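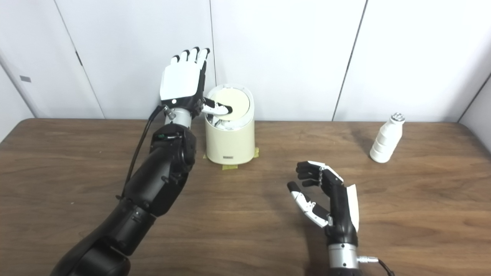 Ljubica Tomić writes that two coats were sufficient on her reading-room tables, and that the third coat recommended on the old label left the surface slightly tacky for a week. The label has been amended accordingly, and the guidance on this page now follows the revised version.

Surface Care > Interior Timber > Oils and Waxes

Grasoreo Table Oil, 700 ml

Grasoreo is a clear finishing oil for indoor wooden tables, desks and counters in libraries, schools, offices and public reading rooms. It is supplied by Collix in a 700 ml tin with a resealable cap. A 200 ml tin is available for repairs and trial areas. The stock code for both sizes is 247, followed by the letter L for the large tin or S for the small.

The oil may be applied to bare timber or to timber previously treated with oil. It should not be applied over varnish, lacquer or paint. Where the existing finish is unknown, place a few drops of water on the surface and leave them for ten minutes. If the water darkens the wood, the surface will generally accept the oil. If it remains in beads, the old coating must first be removed.

Preparation

Clear the table and wash it with a cloth wrung out in warm water and a little mild soap. Allow it to dry overnight. Sand lightly along the grain, finishing with a fine paper, and remove all dust with a vacuum cleaner and a dry cloth. Ink stains and cup rings should be dealt with at this stage. Marks which remain after sanding will be more noticeable once the oil is on.

Application

Stir the tin thoroughly and do not thin the contents. Apply a small quantity with a lint-free cloth and spread it as far as it will go. After fifteen minutes, wipe off everything that has not been absorbed, paying attention to edges and joints. Leave for twelve hours with the windows open, then apply the second coat in the same way. Table edges and the underside of overhanging tops may be given a single coat.

The surface may be used with care after two days. It should not be washed, or covered with a cloth or blotter, during the first week. Laminated notices should not be taped to an oiled table at any time.

Routine care

Dust weekly with a dry cloth. Spills should be wiped up promptly. Tables in daily use will normally require one maintenance coat a year, and many institutions find June convenient for this work. Spray polishes containing silicone must be avoided, as they prevent later coats from being absorbed.

Storage and safety

Store upright between 5 and 25 degrees. Cloths used with the oil can heat up and catch fire without a flame. Soak them in water immediately after use, or lay them flat outdoors to dry before disposal. Crumpled cloths must never be placed in a waste bin.

Ordering

Orders from institutions are accepted in writing and should state the delivery address, the stock code and the name of the person authorised to sign for the goods. Technical enquiries should be addressed to Vasilis Zupan at Collix. Zurnari wax paste, for use on chair arms and drawer runners, is listed separately and may be added to the same order.

Page revised May 24, 2023

3 comments · 14 shares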